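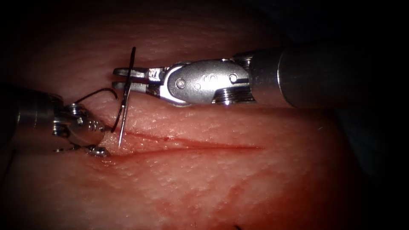

Scleral lenses for keratoconus: month two report

Forum: Eyes and Vision > Contact Lenses

tahsin_u
OK, I have to gush a little. I got fitted for sclerals in December after years of squinting through glasses that never did much, and I can read street signs again! At night! The fitter at Drustard went through 5 trial lenses on my left eye before she was happy, and the edge on the last one is so comfortable I forget it's in. Anyone on the fence, go and at least get measured. Happy to answer anything.
Tahsin Uddin

mapleporch
Congrats!! How long did it take you to get them in without a bubble? I'm on week one and this morning I used up half a box of saline.

tahsin_u
Two weeks of swearing, then it clicked. Fill the bowl until it domes over the top, chin right down on your chest, look straight into the mirror lying flat on the counter. And go slow. I was jabbing at it.

gridleyk
Glad it's going well, but I'd be careful telling everybody to run out and do this. Mine fog up by 2 in the afternoon and I have to take them out, rinse and refill at work. I paid 800 out of pocket for the pair and went back to my soft torics after a year.

Palesa Xaba
gridleyk, did they ever change the fit on you? Midday fog was my whole life until my guy at Chaturvedi tightened up the landing zone on one side. Now I get a little haze around dinner and that's it. I love these things, I've hiked in them, I've painted ceilings in them (goggles on, relax).

gridleyk
Two refits. Same fog. Some eyes just make a lot of gunk, I guess. And the torics are fine for me, I see well enough to drive and I can put them in half asleep.

Palesa Xaba
Fair enough, if the torics get you there then great. I'd still ask about it at your next checkup, the newer designs have a lot more to play with on the edge.

mapleporch
Did the chin thing. IT WORKED. Right eye first try, left eye third try. Does anyone use the Bindska stand with the little light in it? My hands shake some.

tahsin_u
Woohoo! I have a stand, not that brand, it's from Wuvside. The light gives you something to aim at. Good for shaky hands because you hold your lids with both of them and lean down onto the lens.

gridleyk
I'll give the stands a thumbs up, that part I liked. Mine's in a drawer. mapleporch, message me and you can have it for postage.

mapleporch
Messaging you now, thank you!!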